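When the simulated kitchen at Brilik began to lose its pots, Oi-ling Yip first thought it was her own mistake. "I changed the grip force in April, so of course I blamed myself," she says.

The task is simple. The arm must move a cooking pot between the stove and the counter. In 385 runs it failed 123 times, and the log reported every one as a success. 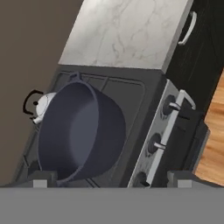

The large pot on the stove, seen between the open fingers in the Kustamum simulator.

"That is the part which frightened me," Yip says. "A dropped pot I can accept. A dropped pot with a green mark beside it – no."

Her colleague Tsz-kin Fang found the reason after 13 evenings of reading. The success check looked only at where the pot was on the last step. It did not ask if the pot had fallen on the way and rolled to the correct place.
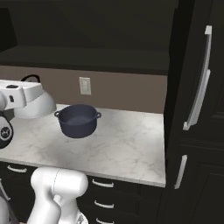

Fang wrote a new check, which follows the height and the tilt of the pot during the whole run. "It is slower, and people complained," he says. "I told them, on a real stove there can be hot soup inside."

The old results are now marked as not valid. Yip wants to repeat all of them before any real arm gets the same program – she has asked for two more weeks.

Shares 13 | Comments 4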